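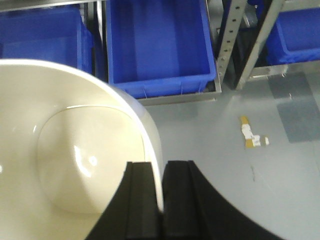 A shiny cream-white bowl, seen from above.

Checking a health story

Sometimes a message goes round that says a food or a drink can stop you getting ill. Your aunt sends it to your mum, your mum reads it out at tea, and by the next day half your class has heard it. Some of these messages are true. A lot of them are wrong, and a few were made up on purpose.

People whose job is to find out which is which are called fact-checkers. They work for newspapers, websites and radio stations.

What is a claim?

A claim is something that a person says is true. "Garlic smells strong" is a claim, and you can check it with your nose. "Garlic soup stops you catching flu" is also a claim, but your nose is no help with that one.

Fact-checkers start by writing the claim down in one plain sentence. This can be harder than it sounds. Messages often mix several claims together, and each one has to be checked separately.

The garlic soup story

One June, a message was passed around the town of Turnis. It said that a doctor at the Rorno hospital had given garlic soup to 750 people and that none of them had caught flu. It told readers to send it on to everyone they knew.

Ihor Dovhaniuk checks stories for the Plorilholm news website. He rang the hospital and asked to speak to the doctor named in the message. The hospital had never had a doctor of that name. He asked whether anyone there had done a test with soup. They had not.

Then he looked for the oldest copy of the message he could find. It was 6 years old. In that copy the hospital was in another country and the number of people was 186. The soup was the same.

He wrote that the claim was false, and he put in his report who he had spoken to and what they had told him, so that readers could check his work too.
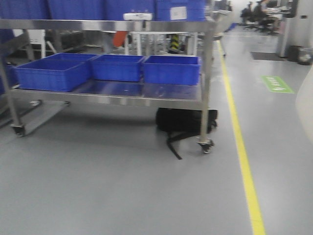
Page last changed: March 22, 2018

Does that mean garlic is bad for you?

No. Garlic soup is food, and lots of people like it. The false part was that it stops flu. When a fact-checker says a claim is false, look carefully at which claim they mean.

How do scientists test something like this?

They use 2 groups of people who are as alike as possible. One group gets the thing being tested and the other group does not. After some time the scientists compare how many people in each group became ill. If you only look at one group, you can't tell what would have happened without the soup. Flu is less common in summer anyway, so a test done in June might find very few ill people whatever they ate.

Things you can do

Look for a name. Who says this is true, and can you find that person anywhere else?
Look for a date. Old messages are often sent again as if they were new.
Be careful if it tells you to hurry or to send it to everyone.
Ask a grown-up to help you look it up in a second place, such as a library book or a health service website.
If you feel ill, tell an adult. Don't try a cure from a message.

Words to know

Claim: something that a person says is true.
Source: where a piece of information came from.
Rumour: a story that gets passed on before anyone has checked it.

Next page: Can a photo be old and new? The Yurchenko bridge picture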